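## The Bed Is a Table: Sorting Small Things Before the Move to Peng

*Home Notes, from the Fendari Tenants' Newsletter, July 26, 2026*

A good many of you wrote in after the last issue to ask how on earth a person is supposed to sort out a bedroom when the bedroom is also the closet, the TV room and the place where the gift bags go to live. I read every one of those letters with a good deal of sympathy, as I am in the middle of it myself. The Peng building is taking its first tenants in December, and those of us going across from Fendari have been told the new bedrooms are a little narrower than the old ones, with one closet apiece. So I have started early, and I thought I would share how it is going, with the warning that I am slow at this and easily distracted by old birthday cards.

My mother did all her sorting on the bed, and I have never found a better place. The floor is hard on the knees, and the kitchen table is wanted for supper. A bed is wide and soft, it is the right height if you sit on the edge of it, and best of all you have to clear it before you can go to sleep, so the job gets finished one way or another. Leave your everyday bedspread on. Mine has been sorted upon for years and takes no harm from it, but if you have a good one, put an old sheet over the top.

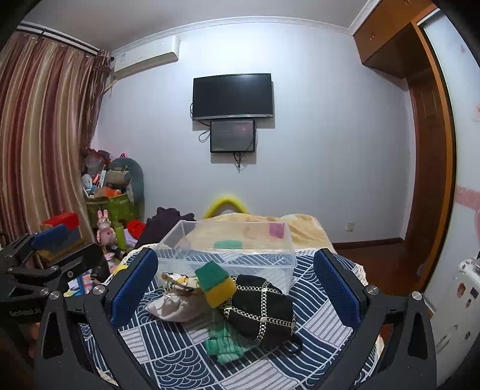

Small soft things are where I always begin, before a single sweater gets looked at. By that I mean pouches, little bags, cleaning cloths, sponges, scarves, odd socks, all the items that weigh nothing and somehow fill a drawer. They are easy to decide about, and deciding about easy things gets you warmed up for the hard ones. I like a clear plastic box for the job, set right in the middle of the bed where you can reach it from either side, and I put the sponges in first, the pink one tucked into a back corner. Then come the flat things that won't mind being pressed, and after that the bags. A quilted bag with a chain-like trim, such as the black one lying in front of the box, deserves a moment's care. Check the inside pockets (I once found a theater ticket and 90 cents in one of mine), fold the strap in so it doesn't catch, and wrap a soft cloth over the trim so that it can't rub against its neighbors. A drawstring pouch can go inside a bigger bag, and I tend to put earrings or spare buttons in mine so it earns its keep.

Bulky things wait until the end. Blankets and foam pieces take up so much room that they will make you feel you are getting nowhere, so push them up toward the headboard and pretend they belong to someone else for the afternoon. Dark clothes I keep together on one side, and they get looked over near a window, where you can see the lint and decide whether the thing is navy or black — a question that has troubled me for most of my adult life.

Then there is the corner. Every bedroom has one, and it fills up with plush toys and bags from presents and the flashlight you were hunting for during the last storm. My advice is to leave the corner strictly alone until the bed is done. I tried starting with the corner two winters ago and spent the whole of a good morning reading the tags on stuffed animals. When you do get to it, take one armful at a time over to the bed and treat it just like the rest. Plush toys that are clean and whole are welcome at the Drerno exchange shelf in the lobby, and so are gift bags, provided the handles are still on.

On the subject of boxes, the Erkero hardware shop on the corner is giving Fendari tenants a lower price on clear storage boxes until the move. You will need to show your building card. They come with lids, and you should ask for the lid at the counter, as they are kept separately and I walked home without mine. Please put a paper label on the short end of each box and not on the lid, so it can still be read when they are stacked. We have 580 sheets of sticky labels in the office, free to anyone who is moving, up to 7 sheets for each apartment.

I would love to hear how you are all getting along, and in particular what you do with single gloves, which I can neither use nor throw away. Notes can be left in the newsletter box beside the mailboxes, and I will print as many as I have room for in the next issue.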